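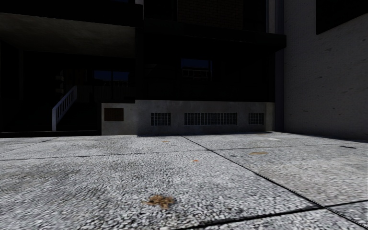
About Prelach

Hi, I'm Faisal Lodhi, and Prelach is my evening language school. We teach Italian, Spanish and Portuguese to grown-ups who work during the day and would like to order dinner, chat with their in-laws or read a novel without looking up every other word. I teach most of the Italian myself. I've been at it long enough to have strong feelings about prepositions, so fair warning.

How it started

I used to sell flooring. I was good at it and bored stiff, and in the evenings I taught a few friends Italian at my kitchen table (my mother's side of the family is from Trieste, and I grew up being corrected at dinner in two languages). Then friends of friends started coming. When we ran out of chairs I rented a room, bought a secondhand whiteboard and gave the thing a name. Prelach doesn't mean anything in any language I know of. I wanted a word that everyone would pronounce wrong together on the first night – it breaks the ice!

We opened in July with 3 students in the room and one more who came to the wrong building and joined us at the break. She stayed for two years and now lives in Bologna.

What classes are like

Classes meet once a week for two hours, and there are never more than 5 people at a table. You'll talk from the first night. You'll talk badly, and so will everyone else, and it's a lot more fun than it sounds. We do grammar too, mostly when somebody runs into a wall and asks for it. I find people remember the subjunctive much better when they've needed it for a complaint about their landlord.

Homework is short. I ask for ten minutes a day, and I know when you've done it all on the bus right before class (I did the same in college, so no hard feelings).

Flolo, our word list

Every student gets a copy of Flolo, a fat little booklet with the 1000 words I think you need first. I put it together over one very long winter, and I'm still fiddling with it. "Receipt" made it in, "giraffe" didn't, and I got some angry letters about "giraffe" from the Spanish group. The new printing has 1308 words, so it's no longer that little, and yes, the giraffe is in there. If you have the old one, bring it along and I'll swap it for you.

The Zaidi Room

Our library is called the Zaidi Room, after the family who gave us most of the books in it. There are cookbooks, crime novels, comics and a whole shelf of Portuguese poetry that I'm slowly working through with a dictionary. Students can borrow anything they like. Please write it in the notebook by the door.

Coming to try a class

Your first class is free, and you don't have to decide anything that night. Send me a note through the contact page with the language you want and how much of it you already have. "None" is a fine answer. I read everything myself and usually write back the same evening, after class and after I've eaten something.

Faisal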